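비공식 녹음의 감정과 복원
6주차 강의 노트: 관객 녹음, 세대, 속도, 그리고 옆방에서 들어온 소리
담당: 라키야 오비

지난주 과제를 돌려드립니다. 빨간 글씨가 많은 분은 제가 열심히 들었다는 뜻으로 받아들이세요. 빨간 글씨가 없는 분은 파일이 열리지 않은 겁니다. 다시 내 주세요.

오늘 쓰는 자료는 모두 Drultus의 공연 녹음입니다. 정규 음반은 몇 장 없고, 멤버는 자주 바뀌었고, 팬들은 녹음기를 외투 안에 넣고 다녔습니다. 수업용으로는 이만한 밴드가 없습니다. 음악이 좋은지는 각자 판단하시고, 제 의견은 종강 때 말씀드리겠습니다.

1. 용어부터 맞춥시다

지난 시간 토론을 들어 보니 같은 말을 서로 다른 뜻으로 쓰면서 사이좋게 고개를 끄덕이고 있더군요. 정리합니다.

관객 녹음: 객석에서 마이크로 받은 것. 공연장의 울림, 박수, 옆 사람의 인생 이야기가 같이 들어옵니다.
콘솔 녹음: 믹싱 콘솔의 출력에서 직접 받은 것. 또렷하지만 균형이 이상합니다. 작은 클럽에서는 기타 앰프가 무대에서 이미 충분히 크기 때문에 콘솔에는 기타가 거의 안 걸리고, 노래와 킥 드럼만 당당하게 들어 있는 경우가 흔합니다.
매트릭스: 위의 두 가지를 섞은 것. 잘하면 둘의 장점을 얻고, 못하면 메아리를 얻습니다.
스템: 믹스를 악기군별로 묶어 따로 뽑은 것. 드럼 스템, 보컬 스템 하는 식입니다.
멀티트랙: 녹음된 개별 트랙 그 자체. 스템과 다릅니다. 이펙트와 볼륨 조정이 이미 먹어 있으면 스템, 아직 날것이면 멀티트랙이라고 생각하면 대개 맞습니다.

팬 게시판에서는 이 둘을 마구 섞어 씁니다. "멀티 풀버전 구함"이라고 써 놓고 막상 원하는 것은 보컬 빠진 반주인 사람이 대부분입니다. 중간고사에서 섞어 쓰면 감점입니다.

요즘은 여기에 한 가지가 더 붙습니다. 분리 프로그램으로 완성 음원을 쪼갠 다음 스템이라고 올리는 경우입니다. 구별법은 간단한 편입니다. 심벌을 들으세요. 분리된 파일의 심벌은 물속에서 치는 것처럼 흐물거리고, 보컬이 나올 때마다 슬쩍 숨습니다. 리버브 꼬리도 어중간한 데서 끊깁니다. 원래의 보컬 스템이라면 노래가 없는 구간에서도 숨소리, 헤드폰에서 새는 클릭음, 악보 넘기는 소리 같은 것이 남아 있기 마련인데, 분리된 파일은 그 자리가 수상할 정도로 깨끗합니다. 물론 편집자가 부지런해서 쉬는 구간을 다 잘라 냈을 수도 있으니 이것 하나만 보고 단정하지는 마세요.

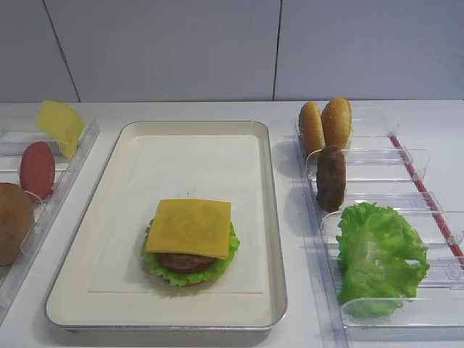 2. 세대와 계보

테이프를 테이프로 복사하면 잡음이 쌓이고 고음이 깎입니다. 원본에서 바로 뜬 사본이 1세대, 그 사본의 사본이 2세대. 여기까지는 쉽습니다. 문제는 사람들이 자기 사본을 늘 한 세대쯤 젊게 소개한다는 점입니다. 나이와 같습니다.

계보란 녹음이 지금의 파일이 되기까지 거친 경로를 순서대로 적은 것입니다. 최소한 다음을 씁니다.

마이크와 녹음기
원본 매체
복사 단계와 재생 기기
변환기, 표본화 주파수, 비트 수
편집 내역
최종 파일 형식

모르는 칸은 "모름"이라고 쓰세요. 빈칸으로 두면 다음 사람이 상상력을 발휘합니다. Zesutus 아카이브에 올라온 Drultus 항목 중에는 제가 이 과정을 네 번이나 추적해 본 것이 있는데, 처음 올린 사람의 "아마 마스터?"가 두 번째 사람에게 가서는 "마스터로 추정"이 되고, 세 번째에서 "마스터"가 되고, 네 번째에서 "확인된 마스터"가 되었습니다. 확인한 사람은 어디에도 적혀 있지 않았습니다. 소리로는 제 귀에 3세대입니다. 제 귀도 출처로서는 별로 훌륭하지 않으니 그렇게만 적어 두었습니다.

세대를 귀로 추정할 때 볼 것.

첫째, 바닥 잡음. 곡 사이의 조용한 구간을 들으세요. 쉬 하는 잡음이 높은 쪽과 낮은 쪽 두 겹으로 들리면 복사 과정에서 기기가 바뀌었을 가능성이 있습니다.
둘째, 고음의 끝. 스펙트럼에서 위쪽이 서서히 사라지면 테이프의 피로, 칼로 자른 듯 끊기면 손실 압축을 의심합니다. 손실 파일을 무손실 확장자로 바꿔 올린 것도 여기서 걸립니다. 확장자를 바꾼다고 음질이 돌아오면 저도 이력서의 확장자를 바꿨을 겁니다.
셋째, 음정의 흔들림. 길게 끄는 건반음이나 하모니카를 찾으세요. 느리게 출렁이는 것과 빠르게 떨리는 것은 원인이 다릅니다. 기타 솔로로 판단하지 마세요. 특히 Drultus의 기타 솔로로는 하지 마세요. 그 사람은 원래 흔들립니다.
넷째, 드롭아웃. 소리가 순간적으로 꺼지는 위치가 두 사본에서 같으면 공통 조상이 있다는 뜻입니다. 한쪽에만 있는 드롭아웃은 갈라진 다음에 생긴 것입니다. 필사본 연구하는 분들이 오탈자로 족보를 그리는 것과 같은 방법인데, 그쪽 분들은 옷을 더 잘 입습니다.

3. 실습 자료: Bellel 클럽 테이프

이번 주 실습은 Bellel에서 한 공연입니다. 10월 공연이고 연도는 두 가지 설이 있습니다. 어느 쪽인지는 4번 절의 속도 문제를 풀고 나면 조금 더 말이 되는 답을 낼 수 있습니다. 녹음 길이는 41분이고 마지막 곡은 중간에서 끊깁니다. 테이프가 다 됐다는 설과 녹음자가 막차를 타러 갔다는 설이 있습니다. 끊기기 직전에 부스럭거리는 소리가 나는지 들어 보시고, 보고서에 들은 것만 쓰세요. 막차 시간표를 찾아온 학생이 작년에 있었습니다. 정성은 고맙지만 그날 그 도시의 시간표가 아니었습니다.

사본은 세 가지를 드립니다.

사본 가: 게시판에서 가장 오래 돈 것. 첫 곡의 앞부분이 없습니다.
사본 나: Idahosa 레이블이 재발매 준비용으로 변환한 것. 첫 곡이 온전하지만 잡음 제거를 과하게 했습니다. 박수가 튀김 소리처럼 들립니다.
사본 다: 누군가 1분 30초짜리 조각으로 잘라 올린 것을 수강생들이 예전에 이어 붙인 것. 이음매를 찾는 연습용입니다.

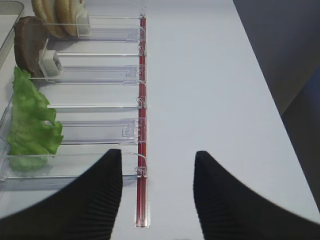 세 사본을 비교할 때 제일 먼저 음량을 맞추세요. 사람은 큰 소리를 좋은 소리라고 생각합니다. 저도 그렇고, 사본 나를 만든 분도 그랬을 겁니다. 같은 구간을 골라 평균 음량을 맞춘 다음 번갈아 들으면 사본 나의 "선명함"이 상당 부분 그냥 "큼"이었다는 것을 알게 됩니다.

그다음에 시작점을 맞춥니다. 박수 하나를 기준으로 잡는 분이 있는데 박수는 많고 다 비슷합니다. 두 번째 곡 들어가기 전에 드러머가 스틱을 네 번 치는 부분이 있으니 그것을 쓰세요. 세 번째가 유난히 작습니다. 그 작은 소리 덕분에 어느 사본에서도 헷갈리지 않습니다. 드러머에게 감사합시다. 드러머에게 감사할 기회는 흔치 않습니다.

시작점을 맞춰 놓고 끝까지 재생하면 점점 어긋날 겁니다. 고장이 난 것은 아니고, 다음 절의 주제입니다.

배경에 들어온 소리도 기록하세요. Bellel 테이프에는 왼쪽 채널 뒤편으로 다른 음악이 희미하게 들립니다. 두 번째 곡과 세 번째 곡 사이가 제일 잘 들립니다. 옆방 바에서 틀어 놓은 음악이라는 것이 통설입니다. 여러 번 지우려는 시도가 있었고, 지울 때마다 베이스도 같이 지워졌습니다. 제 입장은 내버려 두자는 쪽입니다. 그 배경 음악이 무슨 곡인지 알아내면 공연 연도의 하한이 나옵니다. 발매되지 않은 곡을 바에서 틀 수는 없으니까요. 지워 버린 사본에서는 이 단서가 통째로 사라집니다. 복원이란 이름으로 증거를 닦아 내는 일이 이 바닥에서는 꽤 자주 벌어지고, 대개는 칭찬까지 받습니다.

4. 속도 보정

휴대용 녹음기는 건전지가 닳으면 느리게 돕니다. 느리게 녹음된 테이프를 정상 속도로 재생하면 소리가 빨라지고 음정이 올라갑니다. 여기서 매년 절반이 방향을 거꾸로 이해하니 한 번 더 쓰겠습니다. 녹음할 때 느렸으면 틀 때 빠릅니다.

건전지는 공연 도중에도 닳으므로 앞부분과 뒷부분의 오차가 다릅니다. 전체를 한 번에 같은 비율로 고치면 첫 곡은 맞고 마지막 곡은 반음 가까이 뜬 채로 남기도 합니다. 곡마다 따로 재세요.

기준으로 쓸 수 있는 것.

전원 험. 공연장의 전기 설비에서 들어온 낮은 웅 소리가 있으면 나라별 전원 주파수와 비교합니다. 가장 믿을 만하지만 주의할 점이 있습니다. 복사 단계에서 끼어든 험은 복사한 집의 전기이지 공연장의 전기가 아닙니다. 험이 두 개 들리면 어느 쪽이 공연장인지부터 따지세요.
조율이 고정된 악기. 하모니카, 전자 오르간, 비브라폰. 피아노는 클럽 피아노일 경우 믿지 마세요.
정규 음반의 조성. 참고만 하세요. 밴드는 보컬의 목 상태에 따라 반음 내려 부르기도 합니다.
관객의 말소리. 최후의 수단입니다. 사람들이 전부 다람쥐처럼 말하면 빠른 것이고 전부 장례식에 온 것 같으면 느린 것입니다. Drultus의 공연에서는 정상 속도에서도 후자일 수 있습니다.
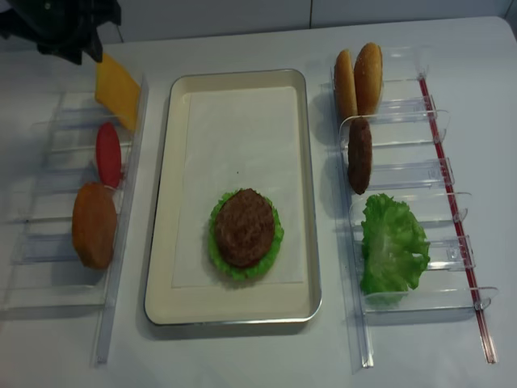 투명 랙에 세워 둔 네모난 노란 치즈 조각

보정값을 정했으면 음정과 길이를 함께 움직이는 방식으로 처리합니다. 음정만 바꾸고 길이는 두는 기능을 쓰지 마세요. 테이프가 느리게 돈 것은 물리적인 일이었고, 그때 음정과 길이는 같이 변했습니다. 되돌릴 때도 같이 되돌립니다. 편리한 단추가 있다고 다 누르라는 법은 없습니다.

보고서에는 보정 비율을 곡별로 적고 근거도 적으세요. "들어 보니 자연스러움"은 근거 칸에 쓸 수 없습니다. 작년에 이 문장이 하도 많이 나와서 양식에 아예 인쇄해 놓고 줄을 그어 두었습니다.

참고로 콘솔에서 받은 디지털 녹음도 안심할 수 없습니다. 두 기기가 각자 자기 시계로 돌았다면 한 시간 뒤에는 귀로 알 만큼 벌어집니다. 매트릭스를 만들다가 뒤로 갈수록 공연장이 성당처럼 넓어지면 이것이 원인입니다. 분위기가 좋아졌다고 기뻐하지 마세요.

5. 이어 붙이기

사본 가에 없는 첫 곡 앞부분을 사본 나에서 가져와 붙이는 것이 이번 주 기술 과제입니다. 순서는 이렇습니다.

1) 두 사본을 각각 속도 보정한다.
2) 붙일 지점을 소리가 비교적 일정한 곳에서 고른다. 드럼이 때리는 순간 바로 앞이 좋다. 심벌이 울리는 중간은 나쁘다.
3) 가져오는 쪽의 음색을 받는 쪽에 맞춘다. 나쁜 쪽에 맞춘다. 좋은 쪽에 맞추려고 나쁜 쪽을 밝게 올리면 잡음이 먼저 나와서 인사한다.
4) 좌우 채널이 뒤바뀌지 않았는지 확인한다.
5) 짧게 겹쳐서 넘긴다.
6) 이음매의 시각을 기록한다.

4번을 왜 굳이 썼는지는 팬 게시판에 떠도는 Drultus 합본을 들어 보면 압니다. 기타리스트가 2절에서 무대를 가로질러 순간 이동합니다. 그 합본의 해설에는 "입체감이 살아 있음"이라고 되어 있습니다.

6번은 가장 지루하고 가장 중요합니다. 들키지 않는 이음매를 만들 줄 아는 사람이라면 그것을 어디에 만들었는지 알려 줄 의무도 있습니다. 안 적은 이음매는 십 년 뒤에 누군가가 "밴드가 이날은 이 대목을 다르게 연주했다"는 논문으로 만듭니다. 농담이면 좋겠는데 제가 심사했습니다.

위상도 확인하세요. 두 소스를 겹쳤는데 저음이 홀쭉해지면 한쪽을 뒤집어 보세요. 뒤집었더니 더 홀쭉해지면 시간 정렬이 틀린 것이니 3절로 돌아가시고요.

6. 파일 이름과 정리

우리 과목 공용 폴더에는 지금 2,034개의 파일이 있습니다. 그중 이름이 "final"로 끝나는 것과 "final_진짜"로 끝나는 것의 비율은 여러분의 품위를 위해 밝히지 않겠습니다. 앞으로는 이렇게 씁니다.

밴드_장소_소스종류_사본기호_단계_작업자

예: drultus_bellel_aud_ga_speed_sani

단계에는 raw, speed, splice, out 네 가지만 씁니다. 날짜는 이름에 넣지 말고 텍스트 파일에 적습니다. 공연 날짜와 작업 날짜를 헷갈린 끝에 지난 학기에 공연이 열린 것으로 등록된 녹음이 있습니다. 멤버 중 한 명은 그때 이미 은퇴해 있었습니다.

raw는 손대지 않습니다. 이름도 바꾸지 않습니다. 앞뒤의 무음도 자르지 않습니다. 보기 싫어도 두세요. 체크섬은 받자마자 만들고 텍스트 파일 옆에 둡니다. 체크섬을 나중에 만들면 망가진 파일이 망가진 그대로라는 사실만 증명됩니다.

7. 유출과 공유에 대해

법률 이야기는 11주차에 따로 합니다. 여기서는 습관에 관해서만 씁니다.

수업에서 드리는 자료는 수업에서만 쓰세요. 특히 사본 나는 Idahosa에서 교육용으로 빌려준 것입니다. 발매 전이고, 저쪽에서는 다음에 무엇을 어떤 순서로 낼지 아직 밝히지 않고 있습니다. 저한테도 안 알려 줍니다. 게시판에는 제가 안다고 믿는 분들이 있고, 그분들의 메일은 갈수록 다정해지고 있습니다. 모릅니다.

"친구가 방에서 틀어 놓은 걸 휴대전화로 녹음한 거라 음질은 미안"이라는 식으로 도는 파일들도 감정 대상이 될 수 있습니다. 스피커, 방, 휴대전화의 자동 음량 조절, 압축을 모두 거친 소리라서 음질 판단은 불가능에 가깝습니다. 그래도 곡의 길이, 편집 위치, 템포, 가사 차이 정도는 알 수 있습니다. 이런 파일에 대해 보고서를 쓸 때는 알 수 있는 것과 없는 것을 칸을 나누어 적으세요. 두 번째 칸이 길어지는 것이 정상입니다.

지난주 토론에서는 원본을 가진 사람이 왜 짧은 조각만 내놓는가 하는 이야기가 나왔습니다. 저는 관심을 끌려고 그런다고 간단히 정리하고 넘어가려 했는데 잘 안 됐습니다.

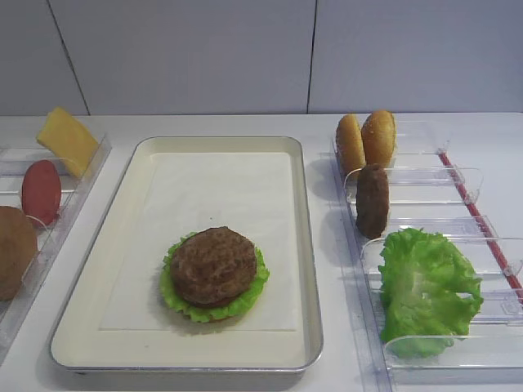
온니 란탈라는 조각만 올리는 데도 사정이 있을 수 있다고 했습니다. 통째로 올리면 그날 밤 안에 누가 음량을 끝까지 올리고 잡음을 깎아서 "개선판"으로 다시 뿌리고, 한 달 뒤에는 그 개선판만 남는다는 것입니다. 조각은 적어도 조각인 줄 알고 듣게 되지 않느냐는 말도 덧붙였습니다.

반박하기가 까다로워서 노트에 남겨 둡니다. 다만 사본 다를 보면 사람들은 조각도 이어 붙입니다. 그것도 이음매를 안 적고요. 조각의 순서가 공연 순서와 같은지도 아직 확실하지 않습니다. 두 번째 과제가 바로 그것입니다.

8. 과제

개인 과제
사본 가와 나를 비교해서 계보 추정표를 만드세요. 공통 드롭아웃과 한쪽에만 있는 드롭아웃의 시각을 적습니다. 추정에는 추정이라고 쓰고, 확신의 정도를 상중하로 표시하세요. 전부 "상"으로 낸 표는 돌려보냅니다.

조별 과제
사본 다의 이음매를 찾고 조각의 원래 순서를 제안하세요. 근거로 쓸 만한 것: 속도 오차의 변화 방향, 관객의 소음, 배경 음악의 이어짐, 보컬의 목 상태. 목 상태는 보조 근거로만 씁니다. 1조는 오사제 아자이가, 2조는 올루와세운 우조르가 취합해서 냅니다. 나머지 조는 아직 취합할 사람을 정하지 않았는데, 기다리면 제가 정합니다.

보고서는 8쪽을 넘기지 마세요. 스펙트럼 그림을 크게 넣어 쪽수를 채우는 기술은 이미 알고 있습니다. 축에 단위를 쓰지 않은 그림은 벽지로 간주합니다.

자주 틀리는 것 (채점하면서 적어 둔 것)

- 테이프의 쉬 소리를 "아날로그의 따뜻함"이라고 쓴 것. 잡음입니다.
- 콘솔 녹음이라서 무조건 상위 소스라고 판단한 것. 노래와 킥만 있는 41분을 끝까지 들어 보고 다시 쓰세요.
- 두 사본이 갈라진 지점을 적으라고 했는데 둘 중 어느 쪽이 더 좋은지 적은 것.
- 좌우를 바꿔 놓고 "무대 배치가 특이하다"고 쓴 것.
- 잡음 제거를 먼저 하고 드롭아웃을 찾은 것. 순서를 바꾸세요. 제거 프로그램이 드롭아웃 주변을 뭉개서 경계가 안 보입니다.
- 출처 칸에 "인터넷".

장비 예약

헤드폰은 밀폐형으로 가져오세요. 청음실 예약은 에세 사니에게 하면 됩니다. 오후 여섯 시 이후에는 옆 연습실에서 금관 합주가 있으니, 배경 음악을 찾는 작업은 그 전에 끝내는 것이 좋습니다. 작년에 한 조가 Bellel 테이프에서 트롬본을 발견했다고 보고했습니다. 트롬본은 테이프에 없습니다.

다음 주: 보컬 스템의 유출본과 발매본 비교. 7주차 읽기 자료는 앞의 두 장만 읽어 오고, 부록의 표는 단위가 틀렸으니 제가 고친 것을 받아 가세요.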